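Vinix Household Task Suite: Bathroom Module

Home / Simulation Software / Task Suites / Bathroom Module

If you've been training a two-armed robot on tabletop jobs and you're starting to wonder how it'll cope with a real home, the Bathroom Module is a lovely (and fairly humbling!) next step. It grew out of our own work on Grornus, our method for learning reaching and tidying behaviours from a small set of demonstrations, and it ships with every scene we used in that study.

Bathrooms are cramped, shiny and full of things at awkward heights, so we've spent a good while on the details. You get glossy surfaces, a towel on its rail, toiletries up on a small shelf, and a rough stone washbasin in a mottled grey-brown that gives depth estimation a proper workout. The robot's own body takes up a good part of the view as well, and your policy will have to learn to work around it.
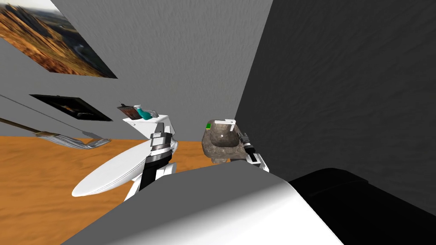 What we found with Grornus

We trained on 40 demonstrations per task and tested on 30 room layouts the policy had never met. Viewpoint turned out to matter more than we'd expected. Policies trained only on level views struggled badly once the camera was tilted, and mixing steep tilts into training brought most of that performance back. The colour of the walls and floor made very little difference, which surprised a few of us.

What's included

6 bathroom tasks, with left-arm, right-arm and two-arm variants
Tilted and level viewpoint settings
Grornus training scripts and baseline policies
Scene files for the Sosa simulator, version 2 or later

Licensing

Academic labs can use the module free of charge under the Lotik research licence. Commercial teams are very welcome too, so please get in touch for a quote and tell us a little about your robot while you're at it. The next update is due in February.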